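# Wreath form keeps showing through, what am I doing wrong

**glitterandgrout** wrote:

ok so first year trying a big door wreath instead of buying one. using the Curnis wire form, the double ring one, and dried hydrangea heads plus some ribbon. 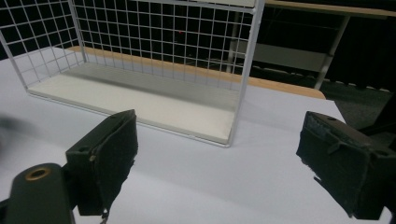 and no matter how I fluff it the wire shows on the inside ring. Every time. I've used 87 stems so far (I counted bc I paid for them) and it still looks like a bald spot with flowers around it. Door is dark green so the metal really stands out. Hot glue so far, no wire.

Need it up before my sister's shower, which is in my apartment, so everyone is going to walk right past it. Help

---

**pinecone_debt** wrote:

wrap the form first. Before anything goes on it. Ribbon, burlap, old t-shirt strips, whatever is close to the flower color. Then a few gaps don't matter

---

**glitterandgrout** wrote:

it's already two thirds covered tho. Do I have to pull it all off??

---

**pinecone_debt** wrote:

no just do the bare third. and on the rest poke moss in from the back

---

**mossyporch** wrote:

Going to disagree on the ribbon wrap. Did that two years running and hot glue on satin just peels, whole heads were dropping off onto the mat. If you wrap use something rough. Burlap fine. Satin no.

Also why glue at all on a wire form? Wire forms are made for wiring. Make little bundles, three or four stems, wrap with paddle wire, lay each bundle over the stems of the last one, go around. You won't see metal at all.

---

**tapeisforever** wrote:

^ this is right but it's also a whole afternoon and she has a deadline

---

**mossyporch** wrote:

It's an hour once you get going. Glue takes longer when you redo it twice.

---

**tapeisforever** wrote:

an hour for you lol. my first bundled one took a whole weekend and I had scratches up to the elbow

OP what size is the form? If its the 24 inch then 87 stems is just not going to do it, hydrangea shrinks so much when it dries

---

**glitterandgrout** wrote:

it is the 24. the lady at the craft store said one box would be plenty. One box!! I'm on my second

---

**tapeisforever** wrote:

yeah no. I did a 24 with strawflower and used 200 and I still cheated the bottom with a big bow

---

**bowsbeforebros** wrote:

did somebody say big bow

Seriously though, put it off center. Like at 4 o'clock or 8 o'clock. Leave part of the ring bare ON PURPOSE and wrap only that part. Half-covered wreaths are all over right now and you use way less stuff. Your 87 stems would be plenty for a half.

---

**glitterandgrout** wrote:

ooh. but then the inner ring still shows in the bare part

---

**bowsbeforebros** wrote:

wrapped in velvet it looks fancy. Or spray paint the form. I do matte black on everything, goes away on a dark door

---

**mossyporch** wrote:

You can't spray paint it with flowers already on.

---

**bowsbeforebros** wrote:

masking tape and a paper bag mossy. live a little

---

**mossyporch** wrote:

I've seen what overspray does to dried hydrangea. It goes crunchy and grey. But ok.

---

**quietcraftcorner** wrote:

Small brush + craft acrylic. No overspray. Two coats on bare metal, scuff it with a nail file first or it flakes. I used the Tastov paint in the little squeeze bottles (dark green, matches my door near enough) and it's held up inside. Outside under a porch I'd seal it.

---

**pinecone_debt** wrote:

oh thats smart. paint it the door color. Why have I never done that

---

**glitterandgrout** wrote:

ok that I can do tonight. I have a green left over from the mailbox thing (don't ask)

second question while you're all here. How do I hang it. Metal door, rental, can't drill. The over the door hook scrapes every time someone closes it and my neighbor has already said something

---

**tapeisforever** wrote:

magnet hook if it's steel. Check with a fridge magnet first, some doors are aluminum or fiberglass and it'll just slide off

---

**northwindow** wrote:

Felt pads on the over the door hook. Top edge and the back. Stopped my scrape completely. If the door gets tight use one layer of felt only.

Or fishing line over the top of the door and stick a hook UPSIDE DOWN on the inside, tie to that. The pull goes the right way so it holds.

---

**mossyporch** wrote:

Upside down hook is the best one. Been up since August at my place and hasn't moved. Wipe the door with rubbing alcohol first and leave it an hour before you hang anything.

---

**bowsbeforebros** wrote:

we agree on something!! mark the calendar

---

**glitterandgrout** wrote:

fridge magnet sticks. Going to try the magnet first and the fishing line if that fails

any magnet brand? or all the same

---

**northwindow** wrote:

I have the Sibiya one, the white round. Fine for a light wreath. Slid down a bit with my eucalyptus one but that was fresh and heavy as a cat.

---

**tapeisforever** wrote:

mine's no name from the hardware bin and its fine. Get one with a rubber back so it doesnt scratch. Thats the only thing I'd look for

---

**crafty_on_credit** wrote:

Coming in to say watch the sun. Hydrangea fades fast on a south facing door. Mine went from blue to kind of a tea color in one season. Pretty but not what I paid for. I'd hit it with hairspray or the proper preserving stuff.

---

**mossyporch** wrote:

Hairspray does nothing for fading. Helps with shedding, a bit. And it collects dust after.

---

**crafty_on_credit** wrote:

well mine sheds less AND I think it kept color better the second year

---

**mossyporch** wrote:

Was it the same door?

---

**crafty_on_credit** wrote:

...different apartment

---

**mossyporch** wrote:

Ok then.

---

**quietcraftcorner** wrote:

UV clear spray exists, matte. Light coats, from far back, do it outside. It's pricey for what it is. For a hallway door I wouldn't bother.

---

**glitterandgrout** wrote:

it's an indoor hallway so no sun at all! first piece of luck in this whole project

UPDATE: painted the inside ring with the mailbox green. One coat and already so much better, you really have to look for it. Got paint on three flowers, pulled those. Doing the half coverage thing with a bow at 8 o'clock. Moved the flowers from the top down to fill the gaps and the glue strings are EVERYWHERE, my cat is wearing some

---

**tapeisforever** wrote:

hair dryer on the glue strings. Low. They curl up and you pick them off

---

**bowsbeforebros** wrote:

what ribbon

---

**glitterandgrout** wrote:

was going to do the wired plaid one, cream and green. or the velvet you said, rust color. I have both

---

**bowsbeforebros** wrote:

RUST VELVET

---

**pinecone_debt** wrote:

plaid. It's a shower not a steakhouse

---

**northwindow** wrote:

Both. Velvet loops, plaid tails. Tie them together with one piece of wire around the middle.

---

**mossyporch** wrote:

Velvet. Leave the tails long, cut at an angle, don't do the fishtail thing.

---

**bowsbeforebros** wrote:

whats wrong with a fishtail

---

**mossyporch** wrote:

On velvet it frays. Unless you run a line of glue.

---

**crafty_on_credit** wrote:

fray check! or clear nail polish, that's what I use. goes a little dark on the edge tho, test it

---

**lurker_nomore** wrote:

long time reader first post, jumping in with a related thing. Got the Nesau form from the clearance bin, the flat foam backed one, and hot glue MELTED it. Big hole. Is there a glue that doesn't?

---

**quietcraftcorner** wrote:

Low temp gun. The normal ones run too hot for foam. Or floral pins, U shaped, no glue needed. Fill the hole with a wad of moss and pin it down, it's covered anyway.

---

**lurker_nomore** wrote:

thank you!! didnt know there were low temp ones. Mine says 352 on the handle and I don't even know if that's degrees or a model number

---

**tapeisforever** wrote:

either way its too hot if it ate the foam lol. pins

---

**glitterandgrout** wrote:

ok it's UP. Velvet loops plaid tails, northwindow wins. Magnet is holding, the neighbor walked by and said "oh nice" which from her is a parade. Still one thin patch at the top left but I'm calling it airy

does anyone want 40ish inches of plaid, I overbought

---

**pinecone_debt** wrote:

yes. messaging you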